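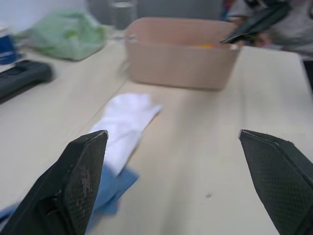

*Arbeitsplatz mit zwei Greifern, Tüchern und Kunststoffkiste*

# Häufige Fragen zur Automatisierung bei Nillero

Stand: Dezember. Für alle Beschäftigten der Textilaufbereitung am Standort Dreltudthorpe.

**Welche Arbeiten übernehmen die Greifarme?**
Zunächst das Aufnehmen, Vereinzeln und Ablegen leichter Tücher an den Tischen der Halle 2. Sortieren nach Verschmutzung, Endkontrolle und Verpacken bleiben Handarbeit.

**Fallen Stellen weg?**
Nein. Die Betriebsvereinbarung schließt Kündigungen wegen der Umstellung aus. Betroffen sind 30 Arbeitsplätze, an denen sich die Aufgaben ändern. Eingruppierung und Stundenzahl bleiben gleich.

**Was mache ich, wenn der Greifer den Stoff aufnimmt?**
Sie legen Ware nach, beobachten den Ablauf und greifen bei Störungen ein. Jede Person betreut höchstens einen Tisch.
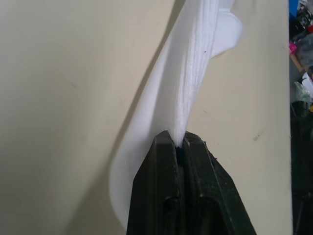
*Weißes, weiches Material zwischen den Greiferfingern*

**Warum geht das bei manchen Stoffen so langsam?**
Weiche Ware faltet sich bei jedem Griff anders. Bei Fehlgriffen bitte nicht nachhelfen, solange der Arm freigegeben ist – erst die Pausentaste drücken, dann das Tuch lösen.

**Wer darf die Greiferfinger reinigen oder wechseln?**
Reinigen darf jede eingewiesene Person bei abgeschaltetem Arm. Den Wechsel übernimmt die Firma Foulkes. Kratzer und abgenutzte Stellen bitte im Schichtbuch eintragen.

**Wie lange dauert die Schulung?**
Sieben Stunden, verteilt auf zwei Termine. Sie zählt als Arbeitszeit. Wer von der Nachtschicht kommt, erhält einen Termin ab 14 Uhr.

**Wird meine Leistung über die Kameras gemessen?**
Nein. Die Aufnahmen dienen der Steuerung und der Fehlersuche. Eine Auswertung nach Personen ist untersagt.

**Kann ich an meinem bisherigen Platz bleiben?**
In Halle 1 ändert sich vorerst nichts. Ein Wechsel dorthin oder zum Standort Clunley kann schriftlich beantragt werden.

**An wen wende ich mich?**
An Gwenllian Skyrme, Personalabteilung, Durchwahl 30. Störungen am Tisch meldet die Schichtleitung direkt an die Technik.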